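Plitau 양팔 조작 데이터 수집 규칙 README

적용 범위
식기와 빵류를 다루는 탁상 과제 전체에 적용한다. 현재 공개분은 에피소드 227개이며, 관리 담당은 Radosław Wysocka이다. Farkov 형식의 이전 기록은 포함하지 않는다.

작업 전 점검
1. 비상정지 버튼을 눌러 양팔이 모두 멈추는지 확인한다. 결과는 점검표에 적는다.
2. 영점 보정은 6시간마다 다시 한다. 보정 파일이 없는 에피소드는 등록하지 않는다.
3. 팔이 움직이는 동안 작업 반경 안에 손을 넣지 않는다. 물체 재배치는 서보를 끈 상태에서만 한다.

기록 규칙
1. 시작 자세에서 정지 상태를 10프레임 이상 남긴다.
2. 에피소드 길이는 거의 15초를 기준으로 한다. 넘긴 경우에도 자르지 말고 long 태그를 붙인다.
3. 파지 실패, 낙하, 재시도는 삭제하지 않는다. 실패 라벨은 수집자가 아닌 검수자가 단다.
4. 접시 위 부스러기는 crumbs 항목에 유무만 적는다. 개수는 적지 않는다.
5. 좌우 말단장치의 형태가 다르면 left_ee와 right_ee를 따로 기입한다. 왼쪽은 다관절 손, 오른쪽은 그리퍼, 대상은 호박 모양 빵인 구성이 그 예다.

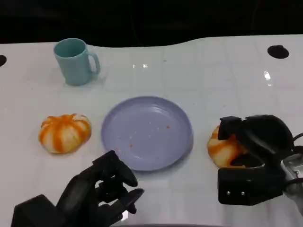 6. 같은 모양의 물체가 둘 이상이면 접시를 기준으로 left, right를 붙여 구분한다.

알려진 문제
광택 있는 흰 상판에서는 조명 반사 때문에 깊이값이 빠지는 구간이 있다. 보간하지 않고 결측으로 둔다. Brotville 변환기는 결측을 0으로 바꾸므로 1월 이전 빌드는 쓰지 않는다.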